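4.3 Taking off and cleaning the lid

Do this after each use, when the rice cooker has become cool.

1. Switch off the Beka cooker and pull the plug from the wall socket.
2. Put the cooker on a flat table, with the control panel at the right side.
3. Hold the round lid by its rim and lift it straight up. Do not turn it.

Caution: Under the lid can stay hot water. Keep your face away when you lift. 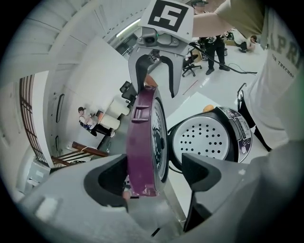
4. Wash the lid in warm water with a soft sponge. The silver side collects starch, so please wipe it two times.
5. Clean the small holes of the inner plate with a soft brush. Do not use a needle.
6. Dry all parts with a cloth and leave them in the air for 11 minutes.
7. Put the lid back and press gently on the rim until it sits even on all sides.

Note: The lid must not go in an oven or in water above 110 °C.

Note: If the rim is damaged, stop using the cooker and write to Iona MacAulay at our Grastetwood service desk.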